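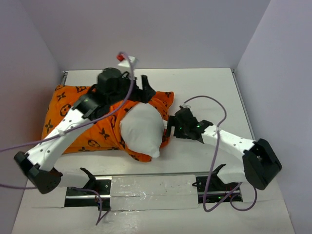
Lamisi Abugri wrote to ask why a cushion cover that measures the same as its insert always looks half empty once it is closed. The short answer is that the two are not supposed to measure the same. The longer answer takes up the first part of this page, and the remaining entries deal with fitting, washing and storage.

August 31, 2019
By Güven Bilgin

Print this page | E-mail this page

CUSHION COVERS AND INSERTS: FREQUENTLY ASKED QUESTIONS

What size insert do I need for my cover?

Measure the cover flat, seam to seam, with nothing in it. Do not measure across the top of a filled cushion; the curve of the filling draws the seams in and the reading will be short. For a square cover, choose an insert one to two inches larger on each side. An 18-inch cover takes a 19- or 20-inch insert. Go to the larger size if the insert is feather or a soft fiber, and to the smaller if it is a firm fiber or foam.

My cover is plush or fleece. Does that change the size?

Slightly. Pile fabrics usually have some give, and a knitted fleece will relax after the first few weeks. Start with the larger insert. Woven cotton and linen have very little give, and an insert two inches over can strain the closure.

Is there a correct way to put the insert in?

Yes. Lay the cover on a flat surface with the opening toward you. Fold the insert in half and push the folded edge in until it meets the far seam. Let it open inside the cover. Reach in and seat the two far corners first, then work the sides of the cover down over the insert a little at a time. The near corners go in last.

The insert bulges out of the opening and will not go in. What now?

Stop pushing on the middle. Pressure on the center moves the filling out to the edges, where there is least room for it. Press the insert down with a flat hand to let the air out, then pull the fabric toward you over the bulge, first on one side of the opening and then on the other. If it still resists, take it out, check the far corners and begin again. The usual fault is an insert that has turned inside the cover so that its corners no longer line up.

It is in, but the corners are flat.

Hold the cushion by two neighboring corners and shake it down, then turn it and repeat for the other two. For fiber inserts, pinch the filling through the insert fabric and draw it outward. If the corners go flat again within a day, the insert is too small or worn out.

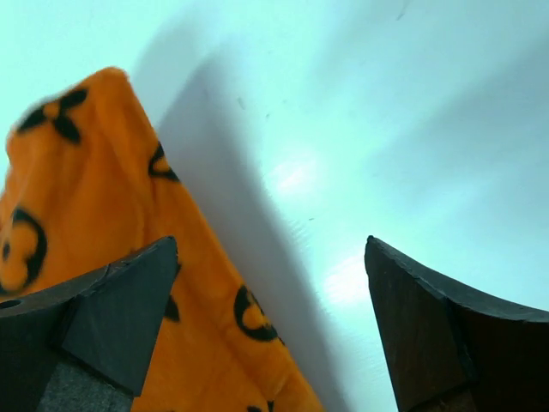
Güven Bilgin
Technical Editor, Home Textiles, Mondesside

How do I keep a printed pattern straight?

Close the cover and lay it down before adjusting anything. Pick one row of the repeat near the center and compare it with the nearest seam. If the row runs at an angle, the insert has twisted and is carrying the fabric with it. Reach in, hold the insert by a corner and turn it back. Smoothing the outside by hand will move the wrinkles without moving the twist.

Some motifs wrap around the edge of the cushion. Is that a defect?

No. On an all-over repeat, the cloth is normally cut to size without regard to where each motif falls, and motifs will be interrupted at the seams. Matching at the seams takes more cloth and is generally found on higher-priced covers. If matching matters to you, look at the side seams before buying.

Can I wash the cover with the insert inside?

We advise against it. The filling dries more slowly than the cover and tends to clump. Remove the insert, close the zipper if there is one, turn the cover inside out and follow the care label. Bright colors with dark printing should be washed cold and separately the first time. Do not iron plush or fleece.

How is color loss measured?

The Trotbridge rub test, which we use for covers, draws a white cotton pad across the fabric for 2,000 strokes under a fixed weight. The pad is then graded by eye. The result tells you about rubbing only. It says nothing about sunlight, which should be assumed to fade any strong color left in a south-facing window.

When should an insert be replaced?

Fold it in half and let go. A sound fiber insert opens again by itself. One that stays folded is finished. A fiber insert in daily use lasts roughly seven years in our experience, and less if it is used as a back support. Feather lasts longer but needs shaking up more often.

How should spare covers and inserts be stored?

Store covers flat or loosely rolled, pile side out, with no weight on top. Inserts may be compressed for a short move but should not be left in a vacuum bag over a season. If you pack away summer covers in November, make sure they are fully dry first.

Does the Pritley size chart still apply?

Yes, for square covers. The rectangular sizes are under revision. Until the new chart is posted, add one inch to the short side and two to the long side.

Related items
Zippers, envelopes and ties: closures compared
Reading a care label
Bolster covers: measuring the round end
Pritley size chart (square covers)
Removing lint from plush fabrics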